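Clirside Shared Workspaces
@clirside
Tenant notices, posted by the building office

1/11
This thread sets out the arrangements for the common floor at Clirside during the April changeover. It replaces the notice taped inside the lift. Tenants are asked to read all the posts before writing to the office, as most of the questions received so far are answered further down.

2/11
The common floor remains open to all tenants throughout the changeover. Hours are 7 am to 10 pm. The side entrance will be locked at 10 pm as usual and access cards will not open it after that time. Tenants who need to stay later must arrange this with Alper Kocabaş before 4 pm on the same day.

3/11
New seating has been ordered through Kaplan. Pieces that arrive in plastic wrap are to stay in their wrap until they have been checked against the delivery note. Please do not remove the film, write on it or sit on a wrapped chair. Firdevs Uysal is responsible for checking and will unwrap each piece once it has been signed for.

4/11
Existing office chairs stay in service for now. They may be moved within the common floor but should not be taken into private offices. Two tenants have asked whether they can buy the older chairs. A list with prices will be sent by email when the final delivery is complete. No chairs are being set aside ahead of that list.

5/11
Cartons. An open carton on the floor should be treated as in use unless it carries a green sticker. Cartons with a green sticker may be flattened and taken to the recycling cage on the lower level. The cage is emptied by Zillelis in the morning, so anything left beside it after 9 am will sit there until the next collection.

6/11
Bins. General waste goes in the lidded bins. Paper cups are general waste in this building, including cups with the lid taken off. We are aware that the label on the recycling cage shows a cup. The label is out of date and a replacement has been requested from Zillelis.

7/11
The round tables. These are shared tables and are not assigned to any tenant. The orange-toned tops mark easily. Cups should be cleared by whoever brought them, and used tissues likewise. Remote controls belong in the drawer under the wall screen at the end of each booking. The office has replaced remotes twice this year and the cost is carried by all tenants through the service charge.

The common floor, round table and surrounding chairs:

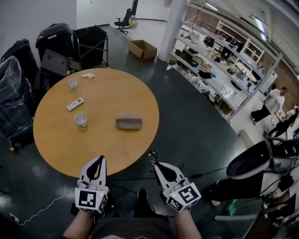
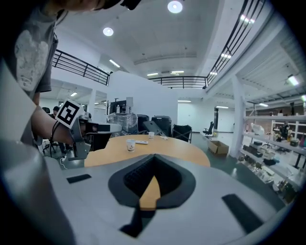 8/11
Cables. Any cable that crosses a walking route is to be taped down or run along the wall. Tape is available from the front desk at no charge. Cables left across the floor overnight will be coiled by the cleaning staff and placed on the nearest desk. Please label your own power supplies, as the office cannot tell one from another.

9/11
Shelving. Each tenant may use one shelf of the common shelving. Shelf labels will be reissued this month. Items on an unlabelled shelf will be moved to the storeroom and held for 22 days. Nevzat Sarıgül keeps the storeroom key and can be found on the ground floor between 10 am and noon. Novonura staff should note that their shelf has moved up by one, at their own request.

10/11
Correction to the earlier email. The message sent by Faustine Delorme stated that the floor would be machine polished before the new seating was delivered. The polishing will now take place after delivery, at night, and tenants will receive separate notice. Loose items must be off the floor by 7 pm on that evening. Desks and monitors can remain where they are.

11/11
Questions about deliveries go to Firdevs Uysal. Questions about bookings, keys and the service charge go to Eusebio Rivadeneyra at the building office. Replies to this thread are not monitored after 5 pm. Faults with doors, lights or water should be reported by telephone at any hour, using the number on the back of your access card.

Added to 9/11: several tenants have asked if a shelf can be shared between two firms. It can, provided both names are on the label.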